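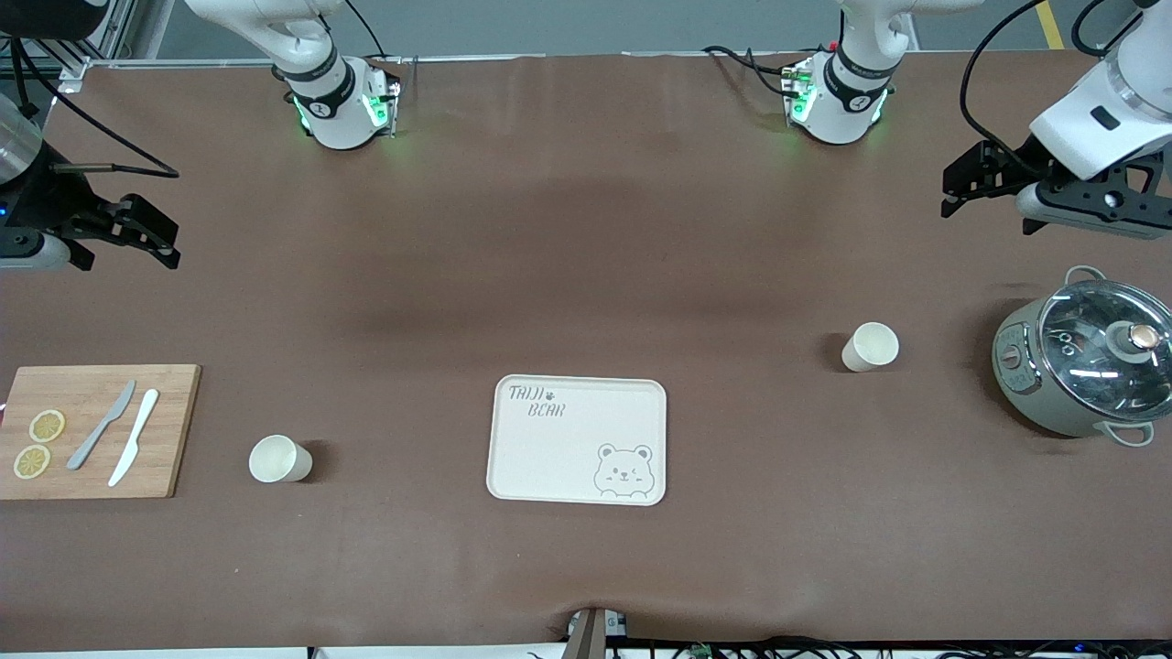 I've been meaning to write about my new part-time job since February, and I keep putting it off because I'm never sure where to begin. The short version is that I spend three mornings a week at Nuchit, teaching a pair of robot arms to tidy up after a drink-making session. I sit at a set of hand controls, I move my hands, and the arms move theirs (more or less!). Tidying sounds dull until you try it with two black fingers on each side. The paper cups are my favourites - tipped over on their sides like that, one open to the left and the other open to the right, they each want a different approach, and my wrists have learned to grumble about both. The lemon slices are another story. They lie flat on the bamboo board, and you have to come in low and slow or you just push them along.

We're working towards 200 good runs of this one task, and my tally as of Monday was 47. A good run means no drops, no long dithering in mid-air, and everything on the tray by the end. The dithering is my weakness. I learned on the old Jerkbridge setup, which had a horrible lag in it, and I picked up a habit of stopping to wait for the arm to catch up. The new controls don't need that, but my hands haven't heard the news yet, and the robot will happily learn my pauses along with everything else.

A few of you asked whether it feels like playing a game. A little, for the first 16 minutes or so of a shift! After that it's closer to icing a cake while wearing somebody else's gloves. You get to know the colour of the light on the table, the little tug of a cable when you reach too far, the way a knife handle wants to roll. I do love it, though. I come home and catch myself picking up my teacup with two fingers, very carefully, and setting it down as if I were being marked on it.

Next up is a folding task for Cornero, with tea towels, and I've been practising on my own at the kitchen bench.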